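Does Cold Washing Really Save the Clothes? A Look at Claims on Detergent Labels

Project report, Consumer Studies, spring term
Jatosdale College

Why I picked this

Every bottle of detergent in my dorm laundry room promises something. Keeps blacks black. Protects fibers. Less lint. I have been doing my own wash for three years and my black clothes have gone gray on every product I have bought, cheap or expensive. So when the assignment said to test a claim made to ordinary shoppers, I went to the shelf with the laundry stuff and started reading the backs of bottles.

The two I settled on were Griltus Dark, which costs a good deal more than the others in the campus store, and Kolport Everyday, which is the store's bargain choice. Griltus says it "keeps dark clothes looking new in cold water." Kolport says only that it cleans. I also kept one set of clothes that got no detergent at all, just cold water, because I could not see how to judge a product without knowing what plain water does.

What the claim says and what it leaves out

The wording on the Griltus bottle is slippery. "Looking new" has no number attached to it. The bottle does not say how many washes, compared to what, or who did the looking. There is a small star next to the claim, and the star leads to a line on the back that reads "when used as directed." The directions say to wash in cold water, turn clothes inside out, wash darks apart from lights, and hang to dry.

Those are the same four things my grandmother tells people to do, and she does them with bar soap. If a person follows all four steps and the clothes hold their color, I don't see how the detergent gets the credit. This was my main doubt going in and I will admit it shaped the project.

How the test was set up

I bought black cotton T-shirts from a multipack so that they would all start out the same. I cut a square from the back of one unwashed shirt and kept it in an envelope as my comparison piece. The rest were split into three groups: Griltus, Kolport and plain water.

Each group went through 10 washes on the cold cycle over 7 weeks. I used the same machine in the Menzies Hall laundry room whenever I could. Twice it was out of order and I had to use the one beside it, which fills higher. I wrote this down but did not throw out those washes, as there was no time to do them over.

The shirts were washed right side out with no other clothes in the drum, then dried in the machine on low. I did not follow the bottle directions about turning them inside out or hanging them. My instructor asked about this at the halfway check. My answer is that I wanted to know what the liquid does, and the directions get in the way of finding out. A fair reader could say I was not testing the claim as written. I think both points stand.

At the end, 30 students from two other classes looked at one shirt from each group next to the comparison square and put them in order from darkest to most faded. The shirts were marked with colored safety pins and the students were not told which was which.

Results

The plain water shirts were picked as the most faded less often than I expected. The answers for Griltus and Kolport were so mixed that I would not bet on either one. Several students wrote "same" on the sheet even though the sheet did not give them that option, and a couple complained that the lights in the classroom made everything look brown. After I moved to the window the second class had an easier time, but that means the two classes did not judge in the same light, and I can't fully add their answers together.

What I can say is that every shirt, in every group, looked grayer than the square in the envelope. The claim "looking new" did not hold for any product under the way I washed.

The lint problem

Halfway through I noticed that people were judging lint as much as color. A shirt with pale fuzz on it reads as faded from across the room even when the dye underneath is fine. Black cloth shows every speck, and a bed with a quilt on it, which is where most of us in the dorm fold our wash, is not much help if the quilt sheds.

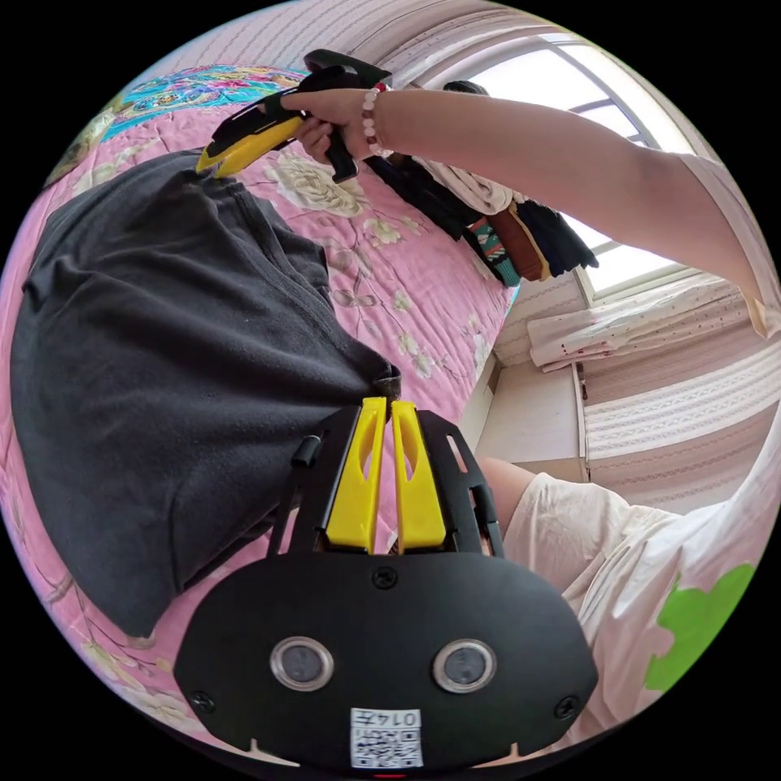 Handling lint before judging

For the final round I went over each shirt with a sticky roller before the students saw it. This made the groups look even more alike. It also made me wonder how much of what gets sold as "color care" is a matter of lint. A roller costs less than the price gap between the two bottles and lasts me most of a term.

I looked for research on this and found mostly pages written by companies that sell detergent or rollers. One library article on fabric wear said that rubbing in the machine raises tiny fibers on the surface of cotton, and that these scatter light and make the color look dull. That fits what I saw. It would also explain why plain water did not come out as the clear loser. I am careful about leaning on one article, though, and it tested woven cloth while my shirts were knit.

What is wrong with this project

The group of judges was small and they were all students who had been promised a snack. The shirts came from one brand. The wash count is low compared to how long a person keeps a T-shirt. I also ran the dryer every time, and dryer wear may have covered up a real difference between the detergents. If Griltus helps a little in the wash and the dryer takes it all back, my test could not catch that.

I did not test how well anything cleaned. Plain water may keep black shirts black and still leave them smelling like the gym. Please do not read this as advice to stop buying soap.

And I went in wanting the expensive bottle to fail. I tried to guard against that by using other people's eyes, but I chose the shirts, I chose the cycle, and I chose to ignore the directions.

What I would do next

I would run the test again with one half of the shirts hung to dry and the other half machine dried, all in the same detergent. My guess is that this would make a bigger difference than the brand. I would also borrow the light meter from the photography lab and measure the cloth directly, so that no one has to squint at a shirt by a window and try to remember what black looks like.

I am still using up the Griltus. When it runs out I will be buying Kolport.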